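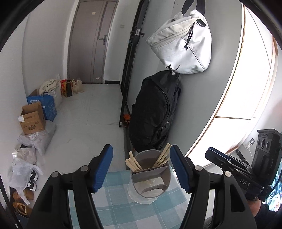 Caderno de bancada: escalas e ponto

Domingo, 16h40
Registado por: equipa de integração, turno da tarde

Continuação do problema das trocas de turno que ficam pendentes no Clamon. Reproduzi o erro no ambiente de testes com a conta Peeters, que tem 425 colaboradores carregados e três armazéns.

Passos: criei um turno das 22h às 6h, atribuí-o a um utilizador de teste e pedi a troca com outro. O segundo aceitou na aplicação móvel. No painel do gestor o pedido aparece aprovado, mas na escala publicada continua o nome do primeiro. Ao fim de 6 minutos, nada. Forcei a sincronização à mão e o nome mudou logo.

Com turnos que começam e acabam no mesmo dia não consegui repetir o erro. Fiz 100 trocas seguidas com o script, todas certas. Só falha quando o turno passa a meia-noite. A minha suspeita vai para a rotina que agrupa as alterações por data: grava a troca no dia do fim do turno e a escala vai lê-la ao dia do início. Ainda não confirmei no código.

O Viditz (exportação para o processamento salarial) lê da tabela de pedidos, sem passar pela escala publicada. Ou seja, as horas saem para a pessoa certa mesmo quando a escala está errada. Comparei dois ficheiros de janeiro e bate tudo. Menos grave do que eu pensava, mas quem consulta a escala no telemóvel continua a ver o nome antigo.

Outra coisa que apareceu pelo caminho: o limite de linhas da importação está em 2.000 e a mensagem de erro quando se ultrapassa diz apenas "ficheiro inválido". Perdi meia hora com isso. Abri um pedido à parte para mudar o texto.

Tentei também com a Evinen, que usa o fuso dos Açores. Lá o erro aparece uma hora mais cedo, nos turnos que acabam às 23h30 locais. Isto encaixa na ideia da data, porque o servidor está na hora de Lisboa.

Por fazer:
- ver a rotina de agrupamento e a conversão de fuso
- repetir o teste com um turno que acabe exatamente à meia-noite
- perguntar ao suporte quantos clientes têm turnos noturnos com trocas ativas
- não mexer na configuração da Peeters até lá, a conta está a ser usada para a formação

Comentários

turno_manha: O da meia-noite em ponto já testei na versão anterior e passava. Convém repetir na mesma.

suporte2: Temos queixas iguais de dois clientes de segurança privada. Envio os números dos pedidos amanhã.

turno_manha: A sincronização forçada apaga o histórico da troca? No meu teste ficou sem a hora de aceitação.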